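Courses > Color and Material > Week 4 handout

April 2023
By Idun Berge

Red pigments and red dyes: notes for the fourth lecture

Please read these notes before you come to the lecture. They are longer than last week, but the part on madder you can read quickly if you took the textile course with Mieke Van Wijk in September. The samples will be on the long table by the door. Do not touch the ones under glass.

1. Pigment or dye

We start with a difference which many students mix up in the written work. A pigment is a powder which does not dissolve in the liquid it is mixed with. It sits in the oil, the egg or the gum as small grains, and when the liquid becomes hard the grains are held there. A dye dissolves. It goes into the fiber of the wool or silk and stays there, often with help from a metal salt which we call a mordant. Alum is the mordant you will meet most often in this course.

Between the two there is a third group, the lakes. A lake is a dye which somebody has fixed onto a white or colorless powder, so that it can be used like a pigment. When you read "red lake" in a museum label, the label tells you how the color was made, but it does not tell you which plant or insect it came from. For that you need an analysis, and a small museum often has no money for it.

2. The earth reds

The oldest reds come from the ground. Red ochre is clay and sand colored by iron oxide, the mineral hematite. Yellow ochre becomes red if you heat it, and people discovered this very early. The earth reds are cheap, they do not fade in light, and they can be used in fresco, where the lime destroys many other colors. Their weakness is that they are never very bright. Next to vermilion a red ochre looks brown — try this yourself with the two painted cards in your folder.

3. Vermilion

Vermilion is mercury sulfide. The natural mineral is called cinnabar, and the word vermilion is used mostly for the product made by people. In the dry method, mercury and sulfur are heated together until the vapor settles as dark red crystals, which are then ground. The longer you grind, the more orange the color becomes. In the wet method the color is formed in a warm solution, and the grains come out smaller and more even.

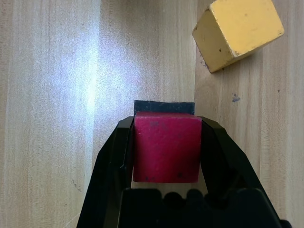
A strong, even red of this kind was expensive, and the buyers wanted to see that they got what they paid for. It was often adulterated with red lead or with brick dust. Some vermilion also turns dark, nearly black, on the surface. For a long time writers blamed only the light, but chlorine compounds in the air have a part in it too. Leandro Acuña will show the cross sections from the Plondham altar panels, where the dark layer is thin and the red below it is still fresh.

4. Madder, kermes, cochineal

Madder comes from the root of a plant, and the roots should be three years old before they are dug up. It gives a warm red on wool with alum, and a brown or purple if iron is present. The water matters also. Hard water gives a better madder red than soft water, so one recipe can give two results in two towns.

Kermes and cochineal both come from small insects. Kermes lives on an oak in the Mediterranean countries. Cochineal from the Americas lives on cactus, and it contains much more color for the same weight, so after it arrived in Europe the kermes trade became small. Cochineal with a tin salt gives scarlet. With alum it is more crimson.

The account book of the dye house Van Acker, which you have in copy, begins in 1781. Look at the pages for madder and cochineal and compare the prices. The clerk writes 1000 and 3000 in the weight column without a unit. Teun Verbruggen thinks he means the local pound, and I agree with him, but you may argue against us in your essay if you have good reasons.

5. Synthetic reds

Alizarin, the most important coloring substance in madder, was made in the laboratory in the years 1868 and 1869. In a short time the madder fields in France and Holland lost their value. The cadmium reds came into general use in the twentieth century and took the place of vermilion for most painters.

For the essay

Choose one red and follow it from the raw material to the finished object. The limit is 2880 words, notes included. Write which samples you have looked at, with their numbers from the Graster collection. Ottó Fodor has the key to the sample room and can help you with the microscope, but please write to him first.

Recent handouts
Week 3: Lead white and chalk
Week 2: Binders — oil, egg, gum
Week 1: How to read a recipe book
The Ratudis pattern books: a short guide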